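Corrections

The claim arrived at the Trultatdale desk at 6:40 in the morning as a forwarded screenshot, fourth generation, with compression artifacts around the letters. It said the Dalik reservoir had been closed after 48 people were taken ill. It carried the county seal and no date.

Wenche Öberg logged it. The form had fields for source, first known posting, reach and status. Under source she wrote "unknown." Under reach she wrote "500 shares, one platform," which was the figure displayed when she looked. Under status she wrote "open."

The procedure required two independent confirmations before anything was published. She called the water office and reached Ragnvald Holmgren, the duty engineer, who read her the overnight values for turbidity and chlorine. Both were within limits. He had not closed anything. He asked whether he should.

"No," she said. "I need a second person to tell me that you haven't."

The second person was Lovisa Magnusson at the clinic. She had admitted two patients since midnight, one with a broken wrist and one in labor. She would not give names and Wenche did not ask for them.

At 7:55 Wenche filed four sentences. Natalina Cirillo, who edited the morning page, cut the third because it repeated the false claim in full. The desk's rule was to state the true thing first, the false thing once, and the true thing again. Wenche had stated the false thing twice. The article went up at 8:10 under the headline "Dalik reservoir is open, water office says."

By noon it had been shared 100 times. The screenshot was no longer available at the original address. It had been replaced by three copies, one of them cropped so that the seal was larger.

Her mother-in-law, Frøydis Isaksson, called at 12:20. She had filled the bathtub and every pan in the house.

"The reservoir is open," Wenche said. "I wrote the article."

"I read it. It was very clear."

"Then why did you fill the bathtub?"

"I filled it before I read it," Frøydis said. "Halvorsen next door sent me the picture at seven. He was up early and he thought of me."

Wenche opened the form again. There was a field at the bottom, headed "Notes," which the desk seldom used. She entered the time, seven o'clock, and the words "sent by a neighbor." She considered the status field. The options in the menu were open, closed and referred.

"Should I let the water out?" Frøydis asked.
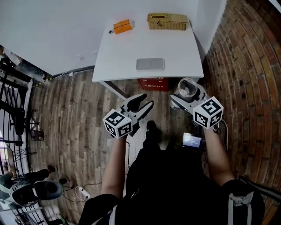
"You can use it for the garden," Wenche said. She heard the receiver being set down on something hard, then footsteps, then a door. The line stayed connected. She left the status as it was and took the next item from the queue, a video of a bridge, nine seconds long, with the sound removed.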